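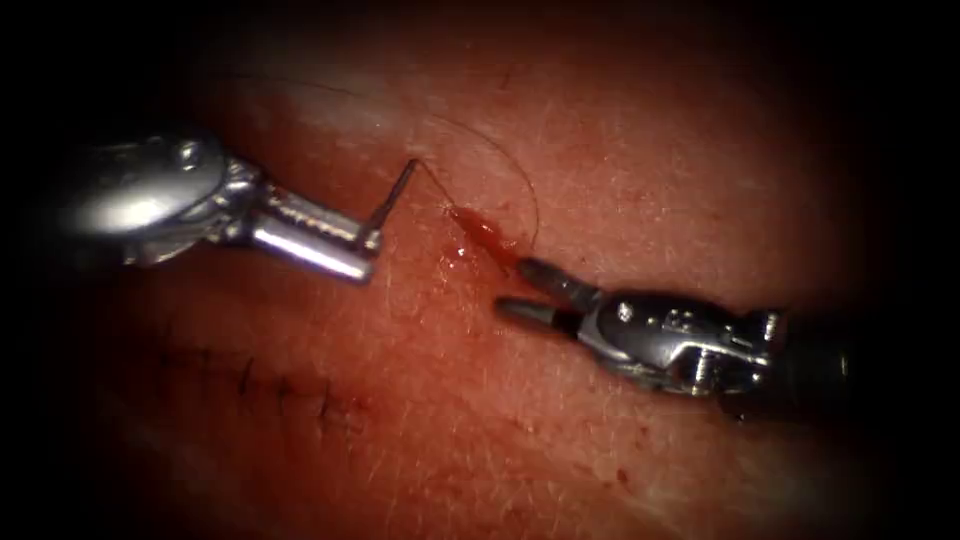

Wet-tissue suturing station, weekly inspection. Station Latevar, training lab, ground floor. Checked 2019-07-28. The list covers the instruments, needles, thread, tissue, light and clean-up. Mark each line OK, FIX or N/A and write a comment if it is anything other than OK. Needle grip is checked with the jaws closed on a curved needle and the point aimed up and away from the tissue, and the thread should run from the needle in one smooth curve with no kinks. Blood on the tissue, even a small pool, means the surface goes on the biological waste line at the end of the session.

Instruments

1. Jaws close fully, no gap at the tip. OK
Comment: Both sides tested on thread and on a strip of glove.

2. Grooves on the gripping faces clean. FIX
Comment: Dried residue on the left instrument near the hinge. Brushed out and rinsed, but it needs a full soak before the next session. Same comment was made in June.

3. Wrist segments move freely in all directions. OK
Comment: Slight stiffness on the right one when cold. Gone after a few turns.

4. Pins and cables at the wrist show no fraying. OK
Comment: Look at these under the magnifier. The polished housing throws a lot of glare and a broken strand is easy to miss with the ceiling light on.

5. Use count below the limit on the tag. OK
Comment: Left has 7 uses remaining, right has 3. Order the right one now – Lesico took longer than promised last time.

Needles and thread

6. Needles counted out and counted back in. FIX
Comment: 15 out, 15 back, but the return sheet was filled in after the tray had been put away. Count first, sign, then move the tray.

7. Needle tips sharp, no bent shafts. FIX
Comment: Two bent, both dropped in the sharps box and written off on the sheet. Probably gripped too close to the point.

8. Thread in date, packets sealed. OK
Comment: Open packets do not go back in the drawer. Found one in there and threw it out.

9. Thread color easy to see on the tissue in use. FIX
Comment: Dark thread is fine on bare tissue. On anything with hair still on it, the thin sizes are hard to pick out, and people end up pulling on the wrong thing. Use a thicker size or clip the hair first. The drawer label should say so.

Tissue

10. Tissue labeled with source and thaw date. OK
Comment: Grumau labels are readable again after the change of marker.

11. Surface moist, no dry patches at the start. OK
Comment: Spray bottle refilled. Keep it on the left shelf, away from the connectors.

12. Tissue fixed to the tray on all sides. FIX
Comment: One clip has lost its spring. Replaced with a spare from the Cù station, so that station is now one short. Order a bag of clips.

Light and view

13. Work area evenly lit out to where the stitches are placed. OK
Comment: The middle is good. The edges drop off quickly, so keep the work centered and shift the tray when a row gets long.

14. Lens clean and free of fog. OK
Comment: Wiped before and after. The cloth is due for the wash.

15. Glare low enough to see the needle tip. OK
Comment: Dimmed by 2 steps. Wet tissue and bright metal together were too much at the old setting.

Clean-up

16. Sharps box below the fill line. OK
Comment: Will need changing within the next few sessions.

17. Used tissue bagged, tagged and in the freezer bin. OK
Comment: Double bag anything with blood on it. Single bags leaked last month.

18. Tray, clips and drapes washed and drying. OK
Comment: Rack is full. Please put dry items away before adding more.

19. Floor dry around the foot pedals. FIX
Comment: Damp patch under the left pedal, from the spray bottle most likely. Mopped. Check again before the morning session.

Result: station may be used. Items 2 and 12 to be closed before the next inspection – the rest were dealt with on the spot or need only a note in the drawer.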